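Ticket 733 – Table carrée, dessus motif marbre, chant avant qui se décolle ?
Statut : en cours
Ouvert par : Zdeňka Baláž, site Vikville
Suivi : Ibrahim Danladi

9h10 – Signalement Z. Baláž. Le chant orange-rouge devant accroche la manche quand on met le couvert. Côté gauche surtout. Table livrée en juillet par Jelínek, lot 81. Demande recollage ou échange.

9h40 – Ibrahim. Bien reçu. Il me faut une photo du plateau avec la vaisselle dessus, et dites-moi si ça bouge quand on appuie avec l'ongle.

10h25 – Zdeňka. Photo jointe. J'ai laissé le bol, rien touché.
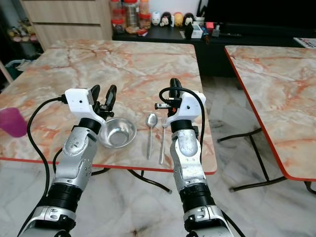 Plateau crème veiné orange, bol inox, cuillère et fourchette, chant côté avant.

10h50 – Ibrahim. Merci. Sur la photo je vois pas de décollement net, le chant est trop fin. Refaire une vue de près svp, lumiere rasante. La fourchette va presque jusqu'au bord : enlever les couverts avant de passer la main dessous.

11h15 – Zdeňka. Testé à l'ongle : ça bouge sur 100 mm, pas plus. Le reste tient. Bol et couverts rangés.

11h30 – Vu avec Kulap Wongsuwan (atelier). Colle réf. 323 en stock. Ruban de masquage, serrage une nuit, pas de produit vaisselle sur le bord d'ici là. Si ça rebouge aprés, échange du plateau chez Jelínek.

14h05 – Kulap passe demain matin. Vue de près toujours pas reçue, relancé Zdeňka. Ticket laissé ouvert.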